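Last updated March 2023

# Computer drop-off and recycling: common questions

**Where do I bring an old computer?**
The Skemport depot takes desktops, laptops, printers and monitors at the side entrance on Marín Street. The Fakinholm site takes desktops and laptops only.

**Does it cost anything?**
Desktops and laptops are free. Monitors and printers carry a $44 charge for businesses. Households pay nothing for up to four items per visit.

**Do I need an appointment?**
Only if you have more than ten items. Email Hyun-seo Lim at the Skemport office with a rough list and a phone number.

**What happens to my files?**
You should back up and erase anything you want kept private before you come in. If you can't, ask for a drive form at the desk. Drives with a form are pulled and shredded, and we mail you a certificate. Drives without a form are wiped and may be reused.

**Can I take the hard drive out myself?**
Yes. Shut the computer down, unplug it, and open the case. In most desktops the drive sits in a metal cage and is held by screws or a plastic clip. Unplug the two cables and slide it out. We still accept the computer without it.
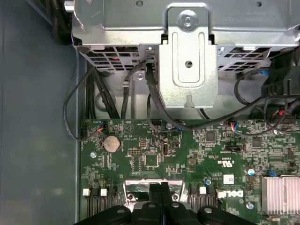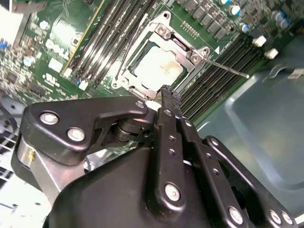 **Do you take computers that don't turn on?**
Yes, in any condition. Please tape over broken glass on monitors. Swollen laptop batteries go to the hazardous waste window, so tell the staff before you unload.

**Do you sell used computers?**
Working machines are sold through the Lirnness program to schools and residents. It placed 898 computers last year. The list is updated at the start of each month, and prices are on it.

**Can I get a receipt for taxes?**
We give a dated receipt showing the items. We don't put a value on them.

**Can I get my computer back after I drop it off?**
No. Items are sorted the same day, and we can't hold or search for them. The one exception was a short trial at Fakinholm, which ended in February.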